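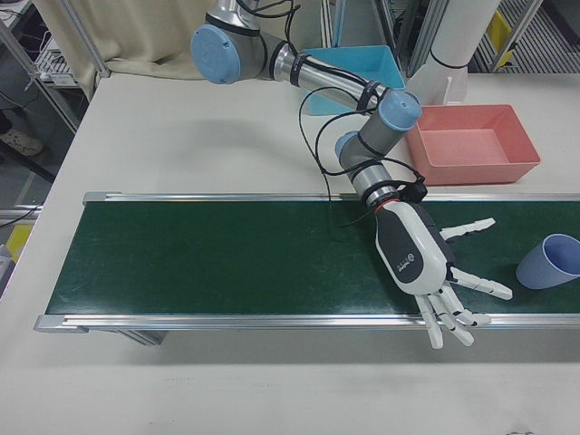 The **Godoy stall** is a fault in robot work cells that use a hand with several fingers to pick objects off a conveyor. The robot stops above the belt with its hand open, reports no error, and stays there until a person gives up waiting. It takes its name from the Godoy test cell in Hermont, where it was first written down properly, having been sworn at for some months before that.

## Symptoms

A stalled cell looks healthy. The arm holds its position, the motors stay powered, and the status page shows "ready," a word that covers a lot of ground. The hand answers a ping. New pick commands are accepted and placed in a queue, where they remain. In the longest stall on record at Godoy, 158 commands had piled up before anyone looked.

The stall is often confused with a protective stop, in which the controller halts the arm after an unexpected force. A protective stop announces itself and has to be cleared. The Godoy stall has nothing to clear, so the usual first response (pressing the clear button several times) has no effect beyond giving the operator something to do.

## Cause

The arm and the hand in such a cell are usually run by separate controllers, and a third program passes messages between them. At Godoy this program was called Cimow. Before each pick, Cimow asked the hand whether it was fully open and waited for every finger to agree. If one finger settled slightly short of its target, the hand went on answering "moving," and Cimow went on believing it.

The thumb was the main offender. A cable running down the arm could pull tight when the wrist turned past a certain angle, and the tug was enough to hold the thumb joint 12 counts away from where it was supposed to be. The allowed error was 10 in the manual and 8 in the software, a difference that has never been explained.

## Discovery

Lindalva Nogueira, then a technician at the cell, found the cause in August after going through 19 logged stalls by hand. An earlier report had blamed the belt, and the belt motor had already been replaced at some expense. Nogueira's note on the matter is four lines long and mentions the motor only once, in brackets.

## Safety

The stall itself hurts nothing. The danger lies in how it ends. If the cable shifts, or somebody nudges a finger to see whether the hand is dead, the thumb reaches its target, Cimow is satisfied, and the arm starts at once on the oldest command in the queue. One such restart at Godoy knocked a cup to the floor and gave the person beside the belt a bruised knuckle.

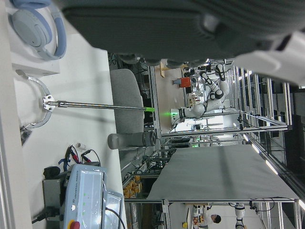

**Is it safe to free a stalled finger by hand while the arm is powered?**

Never do this. Press the emergency stop first, empty the queue, and check that it is empty before touching the hand.

## Fixes

The accepted fix is a time limit. If the hand hasn't reported open within 25 seconds, the cell throws away its queue and raises an error that a person must clear. Re-routing the cable with more slack at the wrist removes the most common trigger, though not the fault behind it.

Plesel, a later replacement for Cimow, has the time limit built in. It is switched off by default – the setting is on the second page of the advanced menu, under "Comfort."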